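Thursday, Parkthorpe, second bench, started 8:40

Picking up the ferritin work where it fell over on the last page. For anyone reading this who isn't me: the Mbwambo study sends us dried blood spots on filter cards, we punch a disk out of each spot, soak the blood back off the paper, and measure ferritin (iron stores, more or less) in what comes out. The blood was meant to be easy to get off. The blood has opinions.

State of play. We hold 216 cards from the Mistden clinic. All logged, all in foil with desiccant, all in the second freezer, bottom drawer, behind the box that says DO NOT MOVE and has been moved. Of those, 21 gave duplicates so far apart they might have come from different people. Gaétan's view is that I punched them badly. My view is that Gaétan should come and punch some.

What I think is happening: the small disk goes in 200 microliters of buffer, and on the low-volume spots it floats. Half the disk is wet and the other half is sunbathing. Whatever ferritin is up there stays up there. Spinning the plate first helps a little, but then the disks stick to the wall of the well and I have to poke them down with a tip, and I've started to recognize them individually.

Plan for the morning:
- take the 21 bad cards plus an equal number that behaved
- two punches from each, same distance from the edge of the spot
- one punch in 200 microliters, the other in 400
- overnight at fridge temperature on the slow shaker, taped down this time
- read tomorrow, same kit lot 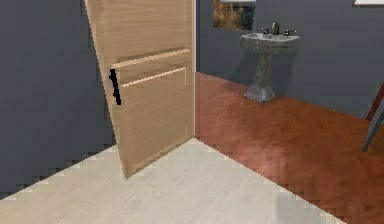
Doesn't doubling the buffer just dilute the sample until the low ones drop off the curve?

It halves the concentration if the same amount of ferritin comes off, so the very low samples get close to the bottom standard. We make up for it by loading more extract per well and running an extra low standard, and we correct for the volume at the end. If the bigger volume gets more off the paper, the loss in signal is smaller than it looks on paper. If it doesn't, we go back to 200 and find something else to blame.

Gaétan wants it written down that he asked for the extra low standard back in August. It is hereby written down.

9:55. Punching. The hand punch is blunt again and leaves a little furry edge on the disk. Swapped it for the one from the drawer, cleaned it between cards by punching blank paper twice. Kept all the blanks from every tenth card to run as carryover checks. I did this last time too and then threw them away with the tray liner, so this time they're in a tube with a lid and a label, and the label is facing out.

One of the bad cards has two spots that were plainly layered: a second drop put down on top of the first after it had started to dry. You get a dark ring with a darker middle, and a punch from the middle carries far more blood than one from the rim. That would explain bad duplicates without any help from my buffer theory. I went back through the other bad cards with the lamp and found more of the same. Annoying. I liked the buffer theory.

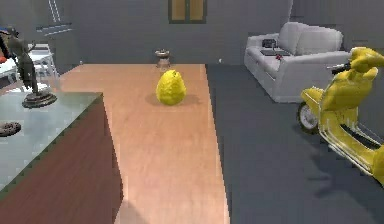
Fig. 2. Yellow fruit, long table.

Marked the layered cards "L" in the log and kept them in the run anyway, as their own group. Dropping them now would make tomorrow look very tidy and tell us nothing. Kiprono agrees, and Kiprono is the one who has to explain the numbers to the study people, so that settles it.

11:20. Phone call with Kiprono at Mistden. Useful things from it:

The clinic changed lancets partway through. The new ones are shallower, which the children like better and which gives a smaller first drop. When the drop is small the staff add a second one to fill the circle, exactly as anyone would who had been told to "fill the circle." The training sheet says that. We wrote the training sheet.

He'll ask them to leave an underfilled circle alone and start a fresh one beside it. I'm redrafting the sheet tonight with a drawing of a good spot, a small but usable spot, and a layered one. My drawings all look like fried eggs, so he may want to find someone else.

Also asked him about drying time. Cards get at least four hours on the rack before they go in foil, longer when it's damp. No complaints there. The humidity cards in the bags are still blue, for all but one bag, and that one had a torn corner. Its cards aren't in today's set.

The other thing, and I'm putting it here so that it's somewhere: ferritin goes up when a person has an infection, whatever their iron is doing. A child with a fever can look well stocked with iron and be short of it. So the ferritin number on its own is only half of what the study needs, and we measure CRP from the same card to flag the ones with inflammation. That means

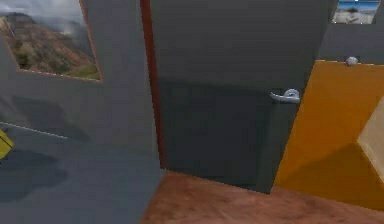 every punch I waste on a ferritin repeat is a punch I can't spend on CRP, and on the small spots there are only so many punches to go around. Before anyone asks for a third repeat, please look at how much card is left. I've added a column for it. It is column M. It is not hard to find.

Lunch, then the shaker. One foot has come off the shaker and it now walks slowly left. Folded paper under the corner.

1:45. All disks in buffer, plates sealed, into the cold room. Wrote the plate map on the lid and in here, given what happened with the lid. Map is: columns one to six, 200 microliters; columns seven to twelve, 400; blanks in the bottom row; layered cards scattered through both halves so they don't all sit at an edge.

Control blood: the Clistville lab sent us a pooled sample spotted on the same paper, with their own value sealed in an envelope. Gaétan has the envelope. He has offered twice to tell me what's in it and I've said no twice. It stays shut until I've written our number on the next page, in pen. 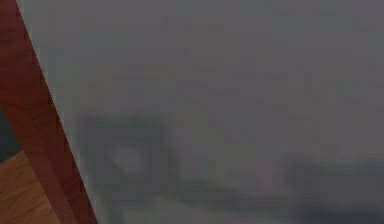

Fig. 4. Gray, out of focus, maroon on the left.

To do before I leave:
- thaw conjugate in the fridge, not on the bench
- book the plate reader for the morning (Gaétan has it pencilled in until ten, ask nicely)
- order hand punches, more than one
- fried eggs to Kiprono

4:30. Checked the plates. Every disk in the 400 half is under the liquid. In the 200 half I can see several riding high, including two from good cards. So floating happens to cards that gave fine duplicates as well, and I don't know what to make of that yet. Took down which wells. Tape holding. Shaker has moved left by the width of a pencil.

Reader is booked from ten.

Recent entries
Ferritin duplicates, first look
The lid incident, and what was on the lid
CRP from small punches: how small is too small
Freezer two, drawer map (revised)
Mistden cards, receiving log
Training sheet for spot collection, old version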